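Water well drilling: pump stuck in casing, pull harder or stop?

I have a submersible pump stuck in a well cased to 200 feet. It came up 23 feet, then quit moving. The hoist reads 800 pounds and I don't want to part the drop pipe. Pump is an old Pesonen.
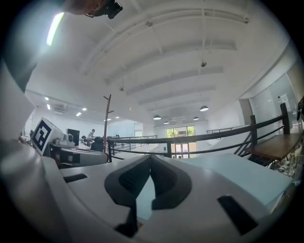 Ovovport: Stop pulling. Lower it a foot, turn the pipe a little to the right, then try again slowly. A loose torque arrester can wedge like that – so can slack cable.

I tried that this morning. It drops fine but hangs at the same spot. 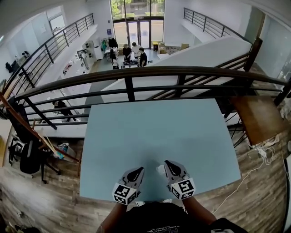

Guvum: same spot every time sounds like a bad casing joint. Had one at 59 feet. Get a camera down beside the pipe if there's room, and don't jar it on PVC.

Emwood: just pull it, mine came out 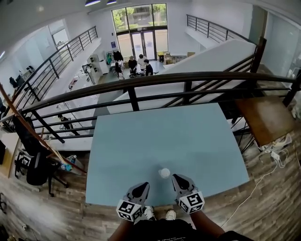 White cup on the blue tabletop

Camera goes down in March, when the rental is free. Will post the depth.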